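Clasavance community building, Sarero
Safety and hygiene round, September
Ground floor and first floor, with comments

How the items are marked: OK means no action. Watch means look again at the next round. Action means somebody must do something before the next round. An item without comment was in order.

1. Entrance and corridors

1.1 Front door opens fully from inside without key: OK
1.2 Door closer: Watch
The door closes too fast in the last part. A small child can get the fingers caught. I turned the screw a little and it became better, but the oil is maybe old.
1.3 Entrance mat flat, edges not curling: Action
One corner is standing up again. The tape from last time did not hold. I propose a heavier mat.
1.4 Corridor width kept free, minimum 90 cm: OK
The folded chairs were moved to the store as asked. Thank you.

2. Escape routes and fire

2.1 Exit signs lit: Action
The sign over the garden door is dark. The tube was changed in spring, so I suspect the fitting and have written to Bundia for a price.
2.2 Extinguishers in place, seal not broken: OK
The one in the kitchen hangs behind the coat rack. It is allowed, but please do not hang long coats there.
2.3 Fire doors not wedged open: Action
2 doors on the first floor had a wedge under. I took away the wedges. Please do not replace them with books.
2.4 Alarm test heard in all rooms: Watch
In the music room it is heard only weakly when the door is closed.
2.5 Capacity notice in the main hall, 145 persons: OK
The notice is faded from the sun but can still be read.

3. Kitchen

3.1 Fridge temperature written down daily: Watch
There are gaps in the list. If the kitchen was not used, please write "not used", then we know that it was not forgotten.
3.2 Hot water not too hot at the hand basin: OK
3.3 Opened food marked with date: Action
A jar and a box of soup had no date and were thrown away.
3.4 Gas tap closed after use: OK
3.5 First aid box complete: Action
Burn dressings are finished. Plasters are plenty, 19 of the large size.

4. Stairs and first floor

4.1 Handrail firm: OK
4.2 Step edges visible: Watch
The yellow paint on the lowest step is worn. On a dark afternoon one does not see where it ends.
4.3 Window stops working: OK
The window towards Arellano street is heavy, but the stop holds.

5. Tables and work surfaces

5.1 Legs locked, table does not rock: OK
5.2 Surfaces wiped after each use, no old tape left: Watch
On white tops every small mark is visible. Use a damp cloth and mild soap, not the rough side of the sponge.
5.3 Bottles closed with the cap when not in use: OK
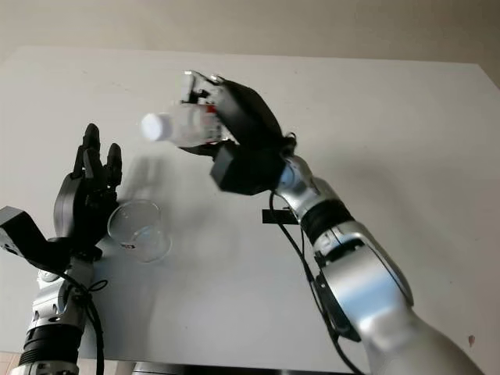
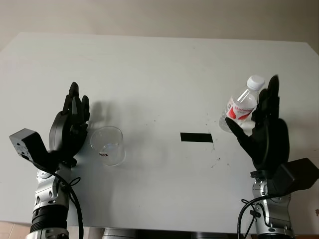 5.4 Cleaning products kept in the locked cupboard: Action
The cupboard was locked, but the key was hanging beside it. The key must go back to the office.

6. Outside

6.1 Path to the bins free and lit: Watch
The lamp comes on late. The sensor is covered by ivy.
6.2 Drain covers in place: OK
6.3 Bicycle stand fixed to the ground: Action
One bolt is missing and the stand can tip when only one side is full.

Items marked Action go first to the office, which decides who will do the work. Please write the finished work in the green book by the entrance, with initials. The dark exit sign should not wait for the next round.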